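Moving house in November, a braindump

Three weeks in and I still can't find the tin opener. Writing this on the floor of what will be the study, back against a radiator that works when it feels like it. Eluned asked for "the proper account" so she can decide whether to put her own place up for sale in the spring. So Eluned, it's for you, and anybody else daft enough to move at this time of year. No order to it. I have half an hour before the man comes about the boiler.

We're in Morthorpe. I'd been through it on the bus a hundred times and never got off. One main road, a chip shop, a church with scaffolding on it, a really good hardware shop and a bad bakery. Why would you open a bad bakery? The bread is grey in the middle. I've been twice, to be sure.

The money bit

Everybody budgets for the solicitor and the van. I did too, I had a spreadsheet. What I didn't have on it: the second van (see below), two nights of takeaway that turned into nine, curtain poles, a new lock, the survey on the damp, the other survey on the damp. I'd put 2,000 aside for bits and bobs and thought that was generous. It came to more like 3,000, and I haven't bought a single nice thing with it. I bought a stopcock. I bought so many bin bags.

If you're doing this, write the odd bits down as you go. I started on the Thursday, too late, and the first lot is all receipts in a coat pocket. Some of them have gone that shiny blank way.

Also – redirect your post early. I did it the night before and we are still waiting for a bank card that I'm fairly sure is sitting on the old doormat.

Boxes

Thought we'd need 30. We needed 70. I don't know where it comes from, we lived in a flat, a small flat, there was nowhere to keep it all.

Got most of them off Thư Tôn at work, who had moved in the summer and kept hers flat under the stairs like a sensible person. She also lent me her tape gun, and I would marry that tape gun. Do not do it with scissors and your teeth. I did the kitchen with scissors and my teeth and there's still a bit of tape in my hair probably.

Labelling. I began very well. KITCHEN – PANS. KITCHEN – BAKING. BATHROOM – TOWELS ETC. By the last night it was STUFF, and STUFF 2, and one which just says NO. I know what was meant at the time. I've not opened NO.

Books in small boxes. You know this, I knew this, and I still filled a big one with cookery books and it went through the bottom on the stairs. Nobody hurt. One Victoria sponge page permanently creased.

The van, and then the other van

Svyatoslav drove. He's done it before, he used to do deliveries round Cilen way and he can reverse anything into anything. His brother Radymyr came to carry and brought Illia Hutsuliak, who I'd never met, and who turned out to be the strongest man in the county and also the politest. Took his shoes off every single time he came in. Forty trips, shoes off, shoes on. I told him the carpet was coming up anyway. Made no difference.

We'd booked the one van for the one day. By two in the afternoon it was full and there was still a sofa, the bikes, a chest of drawers and the whole of the balcony. Rang the hire place, they had nothing. Rang Bondarchuk, the removals people I'd been too tight to book in the first place, and they had a lad with a small van free from four. He was lovely. He was also a third of what I'd feared. Should've just rung them in the first place, I'd have saved a row in a car park.

Which – the row. There will be one. Ours was over whether the bikes could go on top of the sofa. It wasn't about the bikes. Eat something at lunchtime, is my advice, an actual lunch, sitting down. We had a bag of crisps between four at eleven and then nothing and by the time it got dark we were all horrible. It gets dark at half four! I'd not thought about that at all. Carrying a wardrobe up a path you don't know, in the dark, in drizzle, with a bulb gone in the porch. Take a torch. Take two.

The first night

Pack a bag as if you were going away for a weekend. Pyjamas, toothbrush, phone charger, kettle, mugs, teabags, loo roll. I did this and was smug about it and then put the bag at the very back of the van. First in, last out. So there we were at nine at night with no kettle, drinking squash from a measuring jug.

Things I wish had been in the bag:

a light bulb or two, both fittings
scissors
something for headaches
a door key for each of us, not one between us
the bedding, ALL of it, in one place

On that last one. Make the bed first. Before the telly, before the kitchen, before you so much as look at STUFF 2. My mum said this and I ignored her, and at midnight I was in a sleeping bag on bare mattress with a coat for a pillow. Next day I did nothing at all until there was a sheet on it. Plain grey, creased to bits from being stuffed in a box, bunched at the side where I'd given up tucking. No pillows yet, no idea where they were. Best thing in the house all the same.

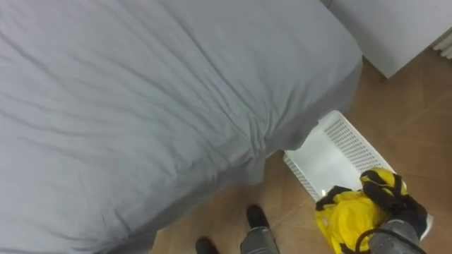 The neighbours

Went round on the Sunday with biscuits, not home made, I took them out of the packet and put them on a plate which I think fooled no one. One side is a couple with a baby who looked more tired than us. Other side is an older chap who told me straight off which day the bins go, which colour goes when, and that the last people got it wrong for six years. So I'm frightened of the bins now.

He also told me the boiler was "temperamental". It wasn't in the survey. Either survey.

Where we are now

Kitchen done, mostly. Bathroom done apart from the blind, so we wash in the dark. Bedroom fine. The little room is all boxes to the window and I shut the door on it. I'd ordered shelves from Drodo and they came with a bag of screws for something else entirely, so that's a phone call I've been putting off since last week.

The cat came out from behind the washing machine on day four and now acts as if she chose the place herself.

Would I do it again in the winter? No. April, Eluned. Do it in April. Get the Bondarchuk lot in from the start, borrow the tape gun (I'll ask Thư, she wants it back first), and have a chuck-out before you pack and not after. I've taken more to the tip from this house than I ever did from the flat, and I paid to bring it all here.

Doorbell. Boiler man. He's early and I'm in my socks. More when I've found the tin opener.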